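How to Wash and Dry Bed Pillows at Home

Posted June 2, 2018 in Laundry and Bedding

Most bed pillows can be washed at home. Pillowcases and covers stop a good deal of sweat and skin oil, but some of it gets through, and after six months the filling starts to smell and flatten. Washing takes an afternoon, most of it drying time.

Check the tag first

Look for the care tag in the side seam. Down, feather and polyester pillows are nearly always washable. Solid memory foam and latex are not, at least in a machine, because the foam tears when it is heavy with water. Those get spot cleaned, and there is a section on that further down. If the tag has been cut off, squeeze the pillow. Foam springs back in one piece. Polyester feels like batting, and with feathers you can usually feel a quill or two.

Look over the seams at the same time. A split seam in a down pillow will open up in the wash and you will be picking feathers out of the drum for a month. Sew it shut with a short, tight stitch before you start.

What you need

A washer, ideally a front loader or a top loader without a center post
A dryer with a low heat setting
Liquid detergent, one tablespoon for two pillows
Baking soda
Two clean tennis balls or wool dryer balls
A dry bath towel

Use liquid detergent. Powder leaves residue in the filling. I have used Niltine unscented for years and it rinses out well, but any mild liquid will do. Skip fabric softener, which coats down and makes it clump.

Washing

Strip off the pillowcase and the zippered protector and wash those separately on hot.

Put two pillows in the drum at once so the load stays balanced. In a top loader, stand them upright on opposite sides of the post. With one pillow only, add a couple of towels across from it.

Run a gentle cycle in warm water. For polyester you can go hotter if the tag allows it. Down should stay at warm, 90 degrees Fahrenheit or a little over.

Add a second rinse. Pillows hold on to soap, and leftover soap is what makes them feel stiff. Then run an extra spin. On my machine, an older Mendes front loader, I set the spin to 800 for polyester and leave it on the slowest speed for down.

Press the pillow between your hands when it comes out. If suds show through the fabric, rinse again.

Yellow stains

For pillows that have gone yellow, soak them before the wash. Fill a tub with hot water, add a cup of powdered oxygen bleach and half a cup of borax, and stir until both dissolve. Push the pillows under and turn them after half an hour. Give them an hour in total, squeeze out what water you can, and wash as above. Skip this soak for down and feathers. Old stains may only fade.
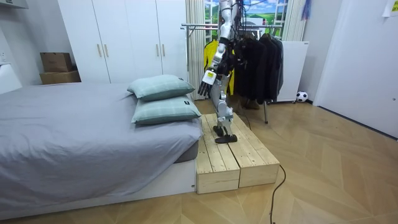 The pillow end of the bed.

Drying

Most pillows that are ruined at home are ruined by being put back on the bed damp. The outside dries long before the middle does.

Put the pillows in the dryer with the tennis balls and the dry towel. Use low heat for polyester and air or low for down. Take the towel out after 20 minutes and replace it if it is soaked. Stop the dryer every half hour, pull the pillows out, break up the clumps by hand and flip them over.

Polyester takes an hour or a little more. Down can take three. When you think they are done, press your palm into the center and hold it there. If it feels cool, it is still damp. Leave the pillows on a rack overnight before you put the cases back on.

If you have no dryer, pick a warm, breezy day and lay the pillows flat on a rack. Turn and fluff them every hour. I would not try this in February unless you have a very warm room.

Foam pillows

Vacuum both sides with the upholstery attachment. Mix a few drops of detergent into a bowl of warm water, dip a cloth, wring it out hard and dab at the stain. Go over it again with a cloth dipped in plain water. Sprinkle baking soda over the whole pillow, wait an hour and vacuum it off. Stand the pillow on its side near an open window until it is fully dry. Keep it out of direct sun, which makes foam crumble.

How often

Wash polyester and down pillows twice a year, and the protectors once a month. Pillowcases go in with the weekly sheets. If a pillow stays folded when you bend it in half and let go, washing will not bring it back and it is time to replace it.

Related pages: How to Wash a Down Comforter; Getting Wrinkles Out of Sheets; Andard Zippered Protectors, Three Sizes Compared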